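Kukinstead (software)

Kukinstead is a grasp planning and hand control package for humanoid robots that pick and place parts on shelving. It was developed at Lorncombe from an earlier planner named Liew, and is maintained under a shared licence with the Akincombe workshop.

Overview

The package takes depth and colour data from a camera in the robot's head and proposes up to 28 grasps for each part. Every proposal is scored for reach, finger clearance and the risk of striking the shelf. The highest-scoring grasp is passed to the hand controller, which closes the fingers under a force limit and reports slip to the planner. Version 3 replaced the fixed table of hand shapes with a model trained on 3000 recorded grasps.

Thin and open parts

Parts with many gaps are a known difficulty – the depth data passes through the openings and returns the surface behind. Wheel covers are the usual test case. Kukinstead fits a closed outline to the rim before planning, so that the fingers are directed to the edge and kept away from the spokes.

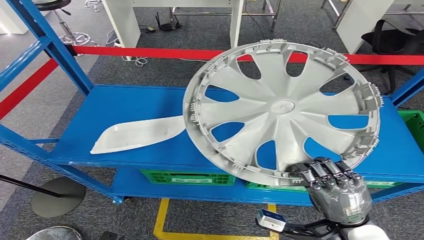

Mairéad Lenihan has argued that the outline step hides the problem, and that a planner should carry its doubt about the depth data through to the moment of contact. Later releases keep the step but allow it to be switched off for each class of part.

See also

Liew (planner)
Force-limited grasping
Depth completion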